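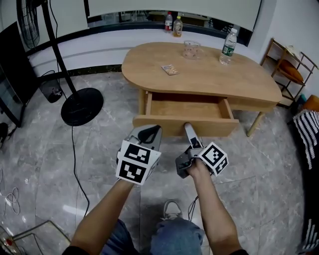

Hand-held grippers at the coffee table, drawer open. Siqueira lab visit, May.

I went to Siqueira's open afternoon mostly to see the planner. The invitation promised "household manipulation from demonstration," and I have sat through enough of those talks to bring a notebook and low expectations.

The collection room came first. Someone works through a task with a gray gripper in each hand, and the marker cubes on the grippers give the software something to track. The task on the sheet was to put a pill pack away in the coffee table drawer. Yolanda Bellamy, who runs the tooling side, told us they had 2,000 recorded runs of drawer tasks, of which 606 were thrown out. I asked why so many. Mostly lost tracking, she said: a cube turns too far from the camera, the pose jumps, and their filter, called Usau, either smooths over the jump or rejects the whole run. I would have liked to see some of the smoothed ones. A hand path that has been repaired by guesswork is still going into the training set.

Upstairs we got the replay tool, Skaltitico. I'll give them this, it's good. You scrub through a run and the gripper pose, opening width and video stay lined up, and you can flag a bad stretch with one key. The timing offset between streams is estimated per session. When I asked what happens if it drifts during a session, the answer was that it usually doesn't.

Then the policy itself, Avita. The slide said 122 trials on "unseen" furniture. Pressed on this, the presenter agreed that unseen meant different tables in the same few rooms, with the same floor and much the same light. Shiny stone floors are hard on depth sensing, so that counts for something, but I'd want another building before using the word.

There is also no real planner. A small state machine decides whether the drawer is open, and the learned part does the reaching. If the drawer sticks halfway, the state machine calls it open. Bellamy said a fix was in testing.

We finished at 4:30 with coffee and no live robot run. I've asked for the list of rejected runs and the reasons logged against each one.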